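关于我们

Harnov足球俱乐部是一家社区足球俱乐部,下设青少年梯队、成年男队、成年女队和一支五人制球队。俱乐部不附属于任何职业球队,运营经费来自会员费、场地出租和本地商户赞助。目前在册会员844人,其中18岁以下的占多数。

俱乐部的历史

俱乐部的前身是Coltby街区的一支业余球队,最早只在周末借用学校操场踢球。后来报名的孩子越来越多,创队人之一Trygve Midtbø牵头办理了注册手续,球队改用现在的名字。第一个正式赛季,成年男队在地区丙级联赛排名倒数第二,第二年升入乙级,此后一直在乙级和甲级之间升降。女队成立得晚一些,成绩反而更稳定,已连续六个赛季留在甲级。

俱乐部主场为Saber路球场,有一块十一人制人造草场和两块五人制场地。主看台座位1,334个,东侧看台没有顶棚,雨天请自备雨衣,看台内不允许撑伞。更衣室去年重新铺了地砖,客队更衣室的热水器也已更换。

训练与梯队

青少年梯队按年龄分为U8、U10、U12、U14、U16和U18。U8和U10以带球、传接球和小场比赛为主,不排名次,每个孩子上场时间相同。U12开始参加地区联赛。U14以上每周训练三次,守门员另有一次专项训练。

青训主管Ingegerd Magnusson持有A级教练证书,负责各梯队的训练大纲。女队主教练是Babita Negi,她曾在本队踢中后卫,退役后先带U12,再接手一线队。五人制球队由Hedvig Öberg执教。其他教练名单贴在球场办公室门口,每个赛季初更新一次。
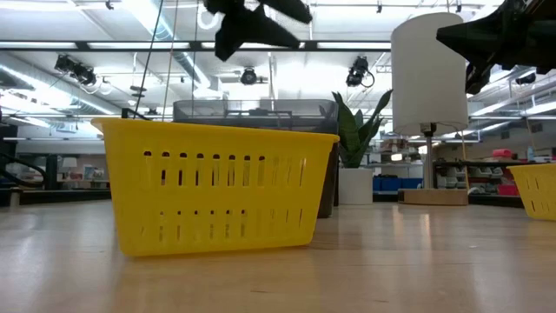
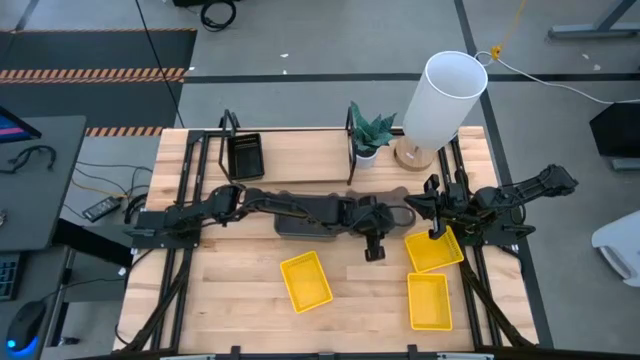
两图均可见黄色塑料篮与浅木色桌面。

球员选拔

U14及以上梯队每年进行一次公开选拔,内容包括体能测试、小场对抗和一场完整比赛。选拔结果由三名教练共同评定,一周内以邮件通知家长。没有入选的球员可以留在同年龄段的普通班,下一年再报名。从外俱乐部转来的球员需要提供原俱乐部的离队证明,转会窗口关闭后提交的申请顺延到下个赛季处理。

成年队不设固定选拔日。有意加入的球员可以先跟队训练两次,由主教练决定是否注册。五人制球队随时接收新人,水平不限。

比赛日

成年队主场比赛一般安排在周六下午,女队和男队轮流使用同一时段。成人票每张80克朗,16岁以下免费,会员凭证入场。停车场共有36个车位,比赛日优先留给客队大巴和行动不便的观众,其他观众请乘公交到Coltby站,下车后步行七分钟。

小卖部在开赛前一小时营业,供应咖啡、热狗和肉桂卷,接受刷卡,不收现金。球队围巾和上赛季的旧款球衣也在这里出售,旧款球衣尺码不全,售完不再补货。

赞助与合作

本赛季球衣胸前赞助商为Restness,合同还有一个赛季到期。本地商户可以选择场边广告牌、比赛用球赞助或梯队冠名,价格表请向办公室索取。梯队冠名费用全部用于该梯队的客场交通和装备,账目在年度会员大会上公布。

会员大会

年满15岁的会员都有表决权。议案须在会议召开前三周以书面形式提交。上次大会通过了两项决定:U8会费维持不变;西侧五人制场地的照明改为LED灯,工程分两个阶段进行,施工期间该场地晚间停用。

联系办公室

俱乐部主席Randi Westerberg每周二晚上在办公室接待会员,无需预约。场地租用请提前十天申请,并注明人数、使用时段以及是否需要更衣室。报名、退费和保险问题请写邮件,并在标题中注明球员姓名和所在梯队。七月办公室休息,邮件回复会慢一些。

本页更新于2026年4月13日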